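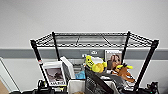 4. Setting up your sourdough starter

Right, you've got your jar washed and your packet of Clundesska rye open, so let's get this going! I do mine on a Monday night (old habit) but any evening will do.

1. Put 70 g of flour in the jar and add the same weight of lukewarm water.
2. Stir until there are no dry bits left. It'll look like wallpaper paste and that's fine.
3. Rest the lid on top. Don't screw it down!
4. Leave it somewhere cosy overnight, then feed it every day for 5 days: tip out half, add the same flour and water again, stir.

Note: I put an elastic band round the jar at the level of the paste so I can see how far it's climbed. Trinity Whitfield uses a felt pen, which works too, but mine always rubs off.

Caution: a sealed jar can crack as the gas builds up. And if you spot pink or orange streaks, or fuzz of any colour, bin the lot and start again with a clean jar.

Once it doubles within a few hours of a feed, go on to section 5 and we'll bake something.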